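Equipment planning for mobile manipulation

Equipment planning for mobile manipulation is the process by which an organization decides what to purchase, in what order, and with what reserves, before putting a wheeled robot with arms to work in homes, care facilities or service kitchens. It covers the robot itself, the software used to rehearse its tasks, spare parts, floor space and staff time. The subject is usually treated as a branch of capital budgeting, although much of the cost falls outside the capital account.

Background

Early purchasing plans for service robots were modeled on those for factory arms. A factory arm is bolted in place, handles a known part and is written down over a fixed period. A mobile robot meets different furniture in every room, and its owner pays for that variety in testing hours, replacement fingers and damaged household goods. Planners therefore began to separate the price of the machine from the price of making it useful.

One of the better-documented approaches is the staged budget drawn up by Vaughan Cartwright for the Navora assisted-living program, which operated a residence and a small test apartment at Brasasau. The Navora plan divided spending into simulation, pilot hardware and deployment, and released money for each stage only after a written review of the one before it.

Simulation stage

In the simulation stage, the buyer tests candidate robots in computer-built rooms before any hardware is ordered. The main expenses are software licenses, workstations, and the labor of preparing room models. Navora allotted 800 hours of staff time to this stage, of which 274 went to building and correcting rooms.

Room models are generally furnished and given irregular surfaces, as bare rooms tend to understate the reach and clearance a robot will need. Planners look at whether both arms can work over counters on either side of the base, whether the grippers can approach small items such as cups and boards, and whether doorways are wide enough for the chosen chassis. A wide-angle view from the robot is often preferred for these checks, since it takes in both arms and the surrounding furniture together, at the cost of bending straight lines.
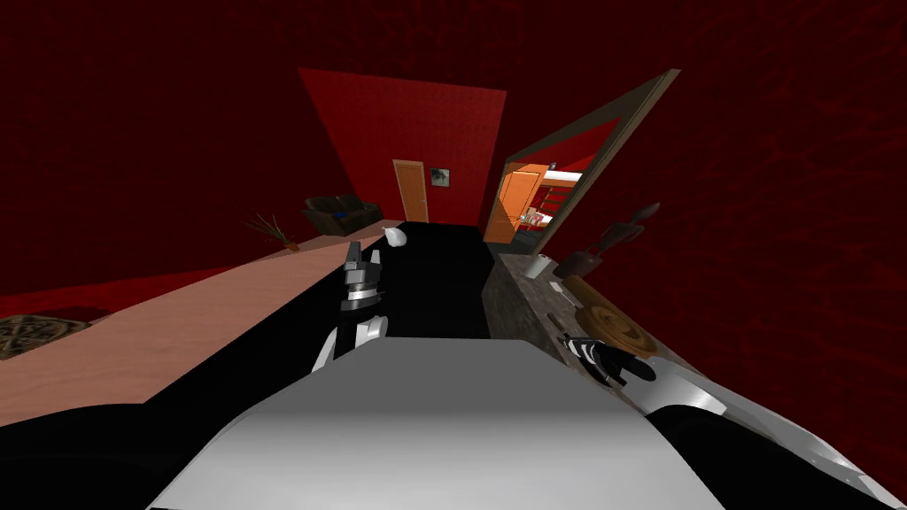 Choice of arms and grippers

The decision between one arm and two has the largest single effect on the budget. A second arm adds the price of the arm, its controller and its gripper, and it raises the load on the battery and the base. It also allows a robot to hold an object with one hand while working on it with the other, and it can reduce the number of times the base must be turned around in a narrow kitchen.

Grippers are normally listed as a separate line. Two-finger models are the cheapest to stock and repair. Planners are advised to compare the opening width with the objects in the task list – flat boards and shallow bowls are frequent sources of difficulty – and to confirm that replacement fingers can be ordered singly. The Navora plan called for 12 spare finger sets in the first year of operation.

Pilot hardware

The pilot stage usually involves one robot, leased where possible. Leasing carries a higher monthly cost but leaves the buyer free to change models if the results differ from those obtained in simulation. The Navora pilot used a leased unit supplied by Quinlan, with delivery set for October and the service contract priced apart from the lease.

Costs commonly left out of pilot budgets include:

Freight and return packaging
Floor repairs and threshold ramps
Electrical work for the charging station
Insurance during supervised trials
Staff training and time lost to it

Deployment and replacement

Deployment budgets are commonly prepared over five years. Arms and bases are assumed to last the full period, while batteries, fingers, cables and wheels are treated as supplies. Software support is charged yearly and may rise when a manufacturer retires an older model. Simulation licenses are often kept in force after deployment so that new tasks can be tested without taking a working robot out of service.

Criticism

The staged method has been criticized as slow. A review prepared for the Bikcombe housing trust argued that the gaps between stages allowed supplier quotations to expire, and that small organizations would do better to lease one machine at the outset and learn from it directly. Cartwright's reply accepted the point on quotations and proposed that suppliers be asked to hold prices through the end of each review. The trust adopted a two-stage version of the plan, in which simulation and pilot work were funded together.

See also

Capital budgeting
Equipment leasing
Mobile manipulator
Robot simulation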